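The Egg Job
April 13, 2024

When Skiltholm took me on in November, my mother told the neighbours I was going to be a teacher. It was true in the sense that I would be showing somebody how to do things. The somebody was a pair of arms, the arms lived in a computer, and the first thing on the syllabus was putting Easter eggs into a basket.

The office was over a carpet shop in Limcombe. You sat in a swivel chair, put the headset on, took a controller in each hand and found yourself on a lawn. When you moved your hands, the arms moved. Every twitch was saved and sent off to Provdale, where the learning was done.

"Show it how a person would," said my supervisor, who had a cold that lasted until spring.

I asked which person. She said a tidy one.

I had 32 eggs to my name by lunch on the first day, and 13 of those were thrown out because I had hesitated. Provdale did not like hesitation. It was contagious, apparently. If I hovered over an egg wondering what I was doing with my life, the arms would learn to hover too, and some poor household would one day be left waiting for its breakfast while the machine had a think.

So I stopped thinking. I reached, I closed, I lifted, I let go. I went home and picked up the salt in one clean movement and set it down as if it might go off.

The trouble was the Gajdoš scale. It marked each run out of ten for what the manual called natural intent, and I had never in my life scored above a six. I got a two for looking at the sky. I had only wanted to see whether they had bothered with clouds. They had, and very nice ones, and I went back to my eggs with the feeling of having been caught at a window.

After that I looked at the sky on purpose, once a shift, near the end. My supervisor went through my runs on the big monitor and stopped wherever she felt a discussion was needed.
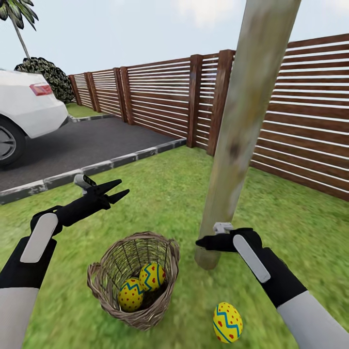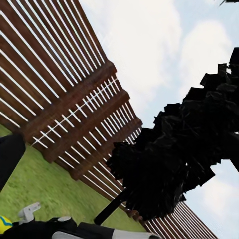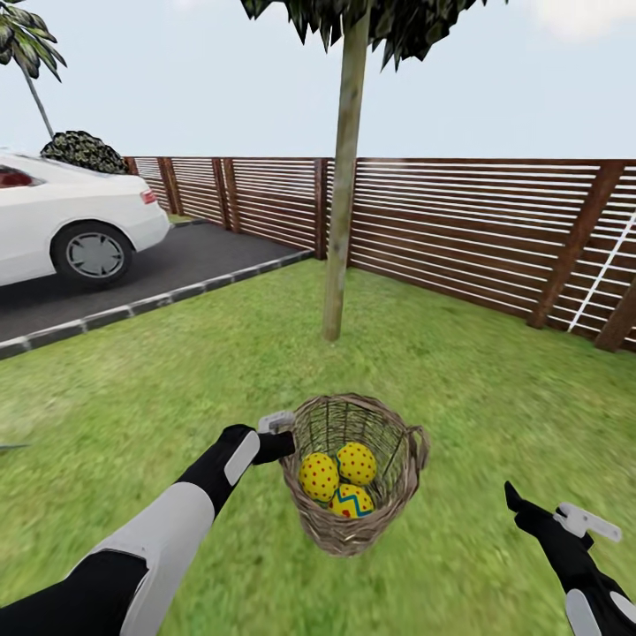 "You've got good hands," she said at last, and blew her nose. "It's the rest of you that wanders."

I said I would try to leave the rest of me at home.

Provdale wrote the following week. They had trained the arms on everything I had sent, and the arms were doing well, quick and tidy and no hovering. There was one small matter. Towards the end of each shift, for two seconds or so, they put down whatever they were holding and the view tipped gently upwards.

They wanted to know who had taught it that. I said I would look into it.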